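Features > Work and Roads > Interviews

Print this page | E-mail this to a friend

The man who looks at the joints

Debashish Thambiah has spent most of his working life thinking about concrete pavement. He inspects highway surfaces for Ivanyshyn, a small contractor with an office in Pomelthorpe, and he agreed to talk over breakfast at 6 in the morning, before the day's first drive.

He did not set out to work on roads. He studied drainage and took a summer job with a striping crew. "They put me on the truck that carried the cones," he said. "I was bad at it. But I got interested in why the paint lasted in one place and peeled in another."

The answer, in his experience, usually has to do with what was on the surface before the paint went down. Old curing compound is one problem. Dust is another. On a job near Wivotier, he said, the crew had to grind off and repaint 2,000 feet of edge line because the sweeper had skipped the shoulder side.

Most of his inspection time is spent in a car, in the middle lane, at the speed of traffic. He makes a first pass without stopping and writes nothing down until he is parked again.

"You get a feel for it through the seat," he said. "At 70 miles an hour a bad joint is a thump. A good one you don't notice. If I hear a rhythm, I go back and find out where it starts."

After the first pass he goes back with the shoulder closed and walks. He checks the seals, the drains along the median and the ground under the bridges, where the pavement stays in shade and dries more slowly. Trucks do most of the damage, he said, and they tend to do it in the right lane. 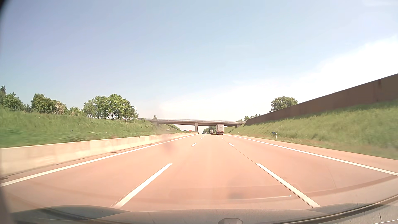 Drivers complain to him about potholes, but he worries more about water. Once it gets through a joint it carries away the fine material under the slab, and the corner starts to rock. Last October his crew resealed 700 joints on the Hosero section, working nights. He thought the work was overdue by two winters.

Asked what he would change, he said he would like lane markings repainted on a schedule. At present they are often left until someone calls in. "A dash looks fine at noon," he said. "Go out in the rain after dark and try to find it."

He does not mind long drives on his days off, though his wife prefers to take the wheel. "She says I slow down at bridges," he said. "I probably do."

Reader comments (3)

gravelpit: Good to read about somebody who does this work. Can he come and listen to the thump on the Wivotier on-ramp? It has been there since spring.

M. in Pomelthorpe: He is right about markings in the rain. My eyes aren't what they were and I stay home if it's wet at night.

oldstriper: I was on a paint truck for years. The sweeper always gets blamed. Sometimes it was the sweeper.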